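Ticket 1857: Episode count mismatch, flower arranging task
Project: Zitonari
Reported by: Ainhoa Nieto
Assigned to: Ezequiel Robles
Status: Pending

The Friday upload to Brollden contained 719 episodes. The intake report lists 13 fewer. The missing episodes all come from one hand-held gripper, and the operator's log records each of them as complete. 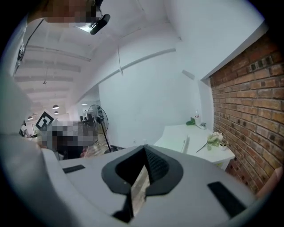
Mr. Robles compared the file headers and found that the clock on this unit had been reset before the session. The intake check rejects any episode with a start time earlier than its session record.

Action: correct the start times and resubmit the 13 episodes. Operators are asked to confirm the clock before recording. The ticket will remain open until Brollden issues a revised report.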